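Pilex Tableware Help Desk
Ticket: red serving bowls, rocking + stuck in stack
Opened: June 4, 2021
Customer: Pollolico (kitchen)
Contact: Benedikt Strebel
Product line: Gomico, red gloss, 22 cm
Status: Open, then Pending customer, then Resolved (partial)

Message from customer

Hi, ordered 36 of the red Gomico bowls in April, they went into service right away. Two problems.

1. Some rock on the counter. Put a spoon in, bowl tips a little and comes back. Not all of them. Same bowl always does it.

2. They stick. Stacked clean after the dishwasher, next morning I can't get the top ones off the ones below. Had to run hot water over a stack during prep which I do not have time for.

Also pale specks underneath on a few. Not sure if its a chip or something that came with it. No sharp bits that I can feel.

What I tried so far: washed again, no change. Turned the bowl around on the same spot, still rocks. Different counter, still rocks, so it's not the counter. Stacked shorter, still stuck but easier to get apart.

Please advise, lunch service every day and I need bowls.

Reply from support

Thanks Benedikt. Few questions so we can sort this out quick:

- Anything stuck on the foot ring? Run a thumbnail all the way around. Detergent crust is enough to make one rock.
- Are they stacked straight from the machine, or air dried first?
- Rinse aid, yes or no?
- Are the old bowls mixed in with ours?

And a picture of the underside if you can get one.

Message from customer

Thumbnail test: crust on some of them, yes. Whitish, comes off with vinegar. Did the ones on the top shelf, most sit flat now. Two still rock after cleaning. Set those aside.

Stacked straight from the machine, yes. Evening crew wants to go home. Rinse aid was empty, I didnt know, filled it now.

Mixed, yes. The old Begović bowls are in the same stacks, they're a bit narrower at the rim and I think they wedge. Also red so people don't look.

Underside of a red one, faint ring on it, pale speck down near the edge:

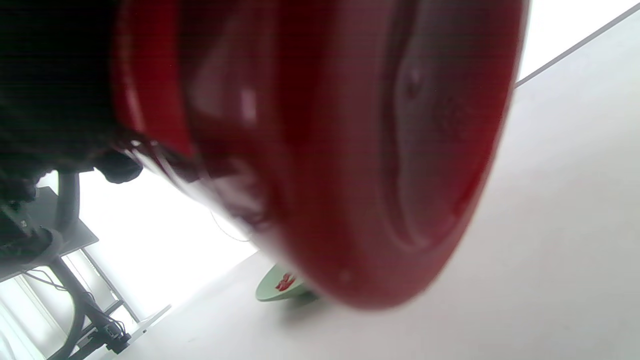

Roxana Guzmán: jumping in here from the returns side. Please don't go at specks with steel wool or a blade, if it's only deposit the gloss gets scratched and then we can't tell what was there before. Vinegar on a soft cloth, leave it a few minutes, wipe, rinse, look again. If it's gone it was deposit. If it's still there and you feel an edge, take the bowl out of food use and put it with the two rockers. If it's still there but smooth, most likely a spot in the finish, you can keep using it or send it back, your call. I can't decide that from one photo so please do the wipe test and let me know.

On the wedging: separate the Begović ones completely. Different taper. They drop into ours too deep and grip, worse when there's water in between. Nothing wrong with either bowl on its own.

To get a stuck pair apart: cold water in the top bowl, stand the bottom one in warm water, wait, twist. Don't pull straight up and don't tap the rim on the counter.

Message from customer

ok. Wipe test done on everything with a speck. All came off, I think it's the same stuff as on the rings. No edges.

Begović bowls now on the lower shelf with tape on the shelf so people see it. Told evening crew, let them drain upside down on the rack before stacking. They complained. Paper liner between each one if they really have to stack wet.

Cold/warm trick worked on one pair, second pair took two goes. Nothing broken.

The two rockers: checked on the glass door of the drinks fridge laid flat (it was off for repair anyway), both still rock, no crust left. So that's the bowls.

Reply from support

Good, closing the stacking and speck part. Two bowls approved for replacement under the Gomico line, foot not level. Roxana is sending the label to the email on file. Wrap each one separately, do not nest them, and write the order number on the inside flap.

If more start rocking, check for crust first please, then reopen this same ticket and we don't have to start over.

Message from customer

Label arrived. Packed, goes out with the morning pickup. Question, can the replacements come with the cartons for the plates or is that a separate delivery? Back door is only open till noon.

Reply from support

Separate delivery. Put a note on it for before noon, back door.

Ticket note (internal): rocking = crust on most, 2 units real fault. Sticking = mixed stack + wet + no rinse aid. Ask about mixed brands at first contact, woud have saved a round.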